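Review: Kallitz bowl washer, 8 weeks in. Can a machine do the pot wash yet?
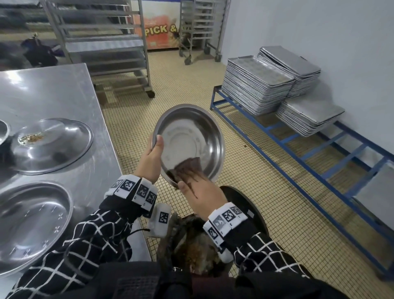 Wiping out a steel bowl over the bin, cloth in the right hand.

Short answer, no. Longer answer, sort of, for trays.

We're a small bakery kitchen. Took the Kallitz on trial in May, 2,000 up front plus a monthly fee I'm not going to type out becuase it annoys me. Arm, camera, spray cabinet. You load a rack, it picks, rinses, stacks. Sheet pans it does well. Flat, all the same size, no arguments. 42 an hour on a good morning and it doesn't go for a smoke.

Bowls, different story. Anything stuck on the inside has to be wiped out before it goes in, and the Kallitz won't do that. Doesn't know how hard to press. Doesn't know to tip the bowl so the muck goes in the bin and stays off the floor. Needs one hand holding, one hand rubbing, and it has one hand. So somebody still stands there with a cloth. Every bowl.

Asked the rep, Asger Þorgeirsson, about a two-armed one. He says Gulik have one coming. Nice bloke, answers his phone, wouldn't give me a date. A mate at Briem tried the Zaler instead and sent it back after 3 weeks, kept dropping the wide rims.

Good: trays, quiet, easy to hose down.
Bad: dried dough, the price, the beep. Nested bowls confuse it completly, it tries to lift the lot.

Would I buy it? For trays only, if you do a lot of trays, maybe. If your sink is mostly bowls keep your money and buy decent cloths. Will update if the new software ever lands, was promised before the trial ran out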